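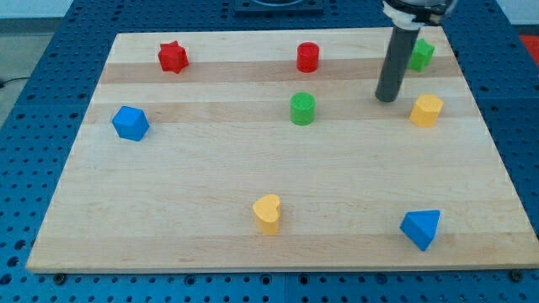 Is the maple board a better surface for the sorting blocks than the bare perforated bench?

Marginally, and mostly for the shapes with small footprints. The rest of the case for it is thinner than the Orngate notes make out.

Search notebook
Enter keywords Go
Print this entry | E-mail this entry

September, bench notes, started 3 p.m.

Reason for the entry: the Orngate write-up says the board "solves" the surface problem for the coloured blocks. I've read it twice and can't find what was measured. It has a paragraph on how pleasant maple is to work on, which I don't dispute, and a paragraph on contrast, which I do. So I spent the afternoon on it myself.

The set is the small one: red, green, blue and yellow, with the usual mix of outlines. Cylinders in red and green, the red star, the yellow heart, the blue triangular prism, the yellow octagonal one, and so on. Scattered by hand, no pattern, nothing touching.

Contrast first. On the blue metal the blue pieces were always going to suffer, and moving them to pale wood helps. Fine. But yellow on maple is a poor swap for blue on blue. From a stool at the end of the bench I had to look twice for the heart, and I knew where I'd put it. Whoever claims all the colours read equally well on maple should sit where I sat. Red is the easiest by a long way, then blue. Green I would call good enough.

The strips in the board bother me less than I expected. There are faint bands, lighter and darker, running across, and Jenach's people complained that they get mistaken for placement lines. I lined a few blocks up against them on purpose and they're too soft to be much use as a guide or much of a distraction. I'd drop that complaint from the list unless somebody can show me a run where it mattered.

Footing. This is where the board earns something. The holes in the bench are regular and the small blocks find them. I did 15 placements of the star on its points straight onto the metal and it leaned or went over in 3 of them, always with a tip sitting at a hole. On the board, same number of tries, no trouble. I don't think 15 is enough to crow about, and I was getting better at setting it down as I went, which flatters whichever surface goes second. Should have alternated. Will alternate.

The cylinders don't care. Flat end down they sit on either surface and I couldn't tell you which was which with my eyes shut. Same for the triangular prism lying on its face. If Stoltisero only ever want cylinders and prisms, the board is a nice-looking piece of lumber and that's the extent of it.

Sliding. I was told the board has "more grip". Pushed with one finger, the octagon moved when I pushed it, on both. Without a proper tilt test I'm not writing down a preference. The blocks are painted or stained or something (the supplier sheet doesn't say) and I suspect the finish matters more than what's underneath.

Noise. Softer on wood. Nobody asked, but after an afternoon of setting blocks down it's worth a line.

Things I don't believe yet:

- That the board stays put. It's just resting on the bench. Lean on the front edge with a forearm and see. Frei suggested clamps, but clamps eat the corners, and the corners are where people put blocks. Rubber feet would be my first try, though then it may rock.

- That it will stay flat. It's fine under the straightedge today. Give it a winter of dry heat in this room and ask me again. A laminated strip board can cup and I'd like a reading every month before anyone orders a second.

- The durability figure of "up to 100 sessions before refinishing". No source given. We've had it out for a handful and the surface looks new, as it should.

Cost, for the record: $65 plus the time to sand the edges. Reasonable. Cheaper than arguing about it, though we've done both.

To do: star and heart again, alternating surfaces, more tries. Tilt test with the grey protractor, if it comes back from Frei. Try a darker stain on an offcut and see whether yellow improves without losing the blue and the green - I expect we'd fix one colour and spoil another. Ask Orngate what they measured, and with which set.

Board can stay on the bench until then. I've pencilled "on trial" on the underside.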